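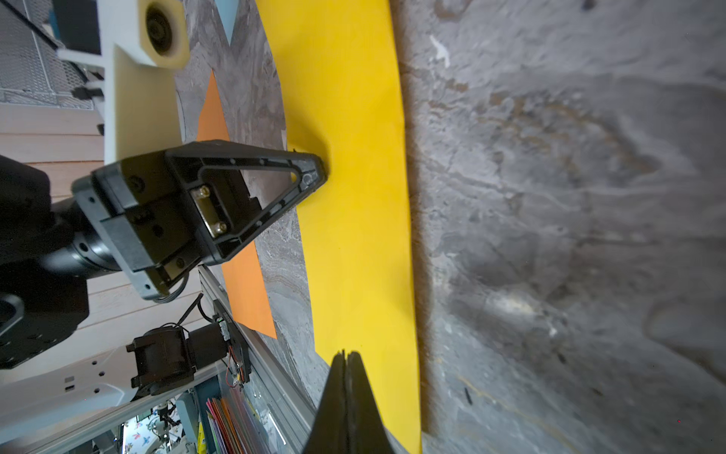
Surely 56 demos can't be enough, Mayuree Prasertsri wrote under my last post, and she wanted to know if I'd left a nought off.

Home | Blog | Robots | About

March 2025
Posted by Mayuree Thepsuriya

Nope, no missing nought! 56 it is, and that's what I've been itching to write up. The old Zavonel policy was trained on 800 demos of flat shapes being moved about, and I'd always assumed more was better (it's what everyone says at the Jillthorpe meet-up). Then I tried Ninau, which throws out any demo where the two arms dither, and kept only the clean ones. The small set did better on long thin strips, and I had to run the whole thing again before I believed it.

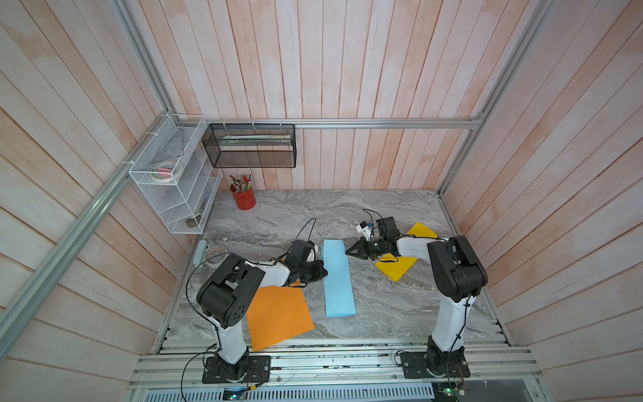

Two arms and the blue strip.

Strips are the hard bit, as both grippers want the same patch of table. With the big set the arms would often stall, each waiting for the other – terribly polite, no use at all. Arthur reckons the dithering was being learned along with everything else, and I think he's right. Triangles came out much the same either way, mind you. I'm going to try curved pieces next.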